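Lustley Forums > Workshop and Garage > Sheet metal
Thread: Repaint or leave bare? Old parts washer bins

tinsnip_707
Picked up a lot of used metal bins from the Vurnberg plant auction. Most still have some of the old coating, and it's letting go in patches. I want them for dry storage in an unheated garage. Strip and repaint, or leave them alone?

graywater
Leave them. Paint inside a bin gets scraped off by whatever you throw in it. Wire brush the loose stuff, wipe on a little oil, done.

Moraine
Disagree. Oil collects dust and gets on everything. I did my Minix cabinets with etch primer and two coats of enamel in 2,236 hours of my life I'll never get back - kidding, it was a weekend. They still look fine.

graywater
Cabinets aren't bins. Nobody drops bolts in a cabinet.

tinsnip_707
Divider on one of the gray ones, flaking along the bottom. Floor is scuffed but I can live with that.

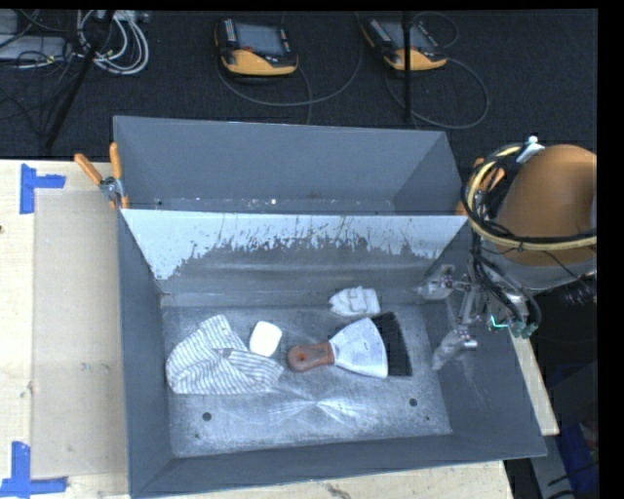 Does old paint have to come off completely before priming?
Only the loose paint has to go. Anything that holds up to a stiff scraper can stay, as long as you sand it dull and feather the edges.

Moraine
Agree with that, with one warning. If you don't know how old the paint is, test for lead before you sand. The swab kits are cheap. Wet sand if you're unsure, and don't do it where you eat.

halfround
I'd take them to a blaster. Toprak did a batch for me in May and charged 90 for the lot. Less mess than doing it at home.

graywater
90 plus primer plus paint, for bins. You could buy new ones.

halfround
Not at that thickness you couldn't.

tinsnip_707
Going to swab them first and scrape by hand if they come back clean. Will try one with enamel and one with just oil and see how they look after winter.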